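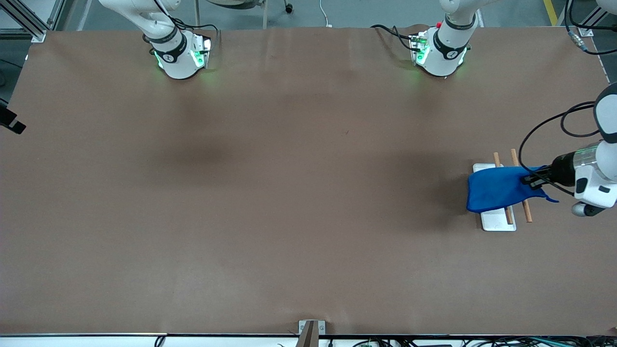

4. Evaluation of the Ferrand Service Package

4.1 Setup

We bought the Ferrand package in its standard form, as any small lab would, and paid the list price. It is sold by Karkora as a bimanual workcell with a year of remote support and access to a hosted training service. The customer supplies the table, the floor space and the objects. Our table was covered with brown paper, which we replaced whenever it tore.

The package includes a default task set, which we did not use. It is made up of rigid parts with known dimensions, and the vendor already publishes results for it. We chose household items instead: cloths, wooden chopsticks, flat boards, cups and lids. Figure 3 shows a trial from the cloth group. The left gripper holds a corner of a blue cloth that lies over a white board and partly covers two chopsticks, while the right arm stays folded.

Figure 3. Cloth task with the Ferrand workcell. The left arm's gripper enters from the right side of the view.

4.2 Data and training

We recorded 1,506 demonstrations over 13 working sessions. Operators used the teleoperation handles that come with the package. Demonstrations in which an object left the table were kept and marked as failures, following the Brella labeling guide. The hosted service asks for at least 1,000 demonstrations before it will start a training job, a limit that the product page does not mention and that we learned of from a support ticket.

Training was run twice with the same data. The first job stopped without an error message and was restarted by support the next morning. We report results from the second job only.

4.3 Results

On the cloth group, the trained policy completed 89 percent of trials when one arm was enough. Results were lower when both arms had to hold the cloth. Most failures in that condition came from the second grasp, where the gripper closed on one layer of a fold and missed the other. Thin objects under a cloth caused a separate problem. The policy sometimes gripped a chopstick through the fabric and lifted both together. We counted this as a failure even if the cloth reached its target.

The Ovberg kit, which we tested under the same protocol (Section 3), did slightly better on rigid objects and worse on cloth. It costs less, but the buyer has to do the calibration and write the logging code.

4.4 Notes on use

Calibration held for the length of the study. Cable routing needed more attention than the manual suggests, and we had to retie the cables twice after changing the arm spacing.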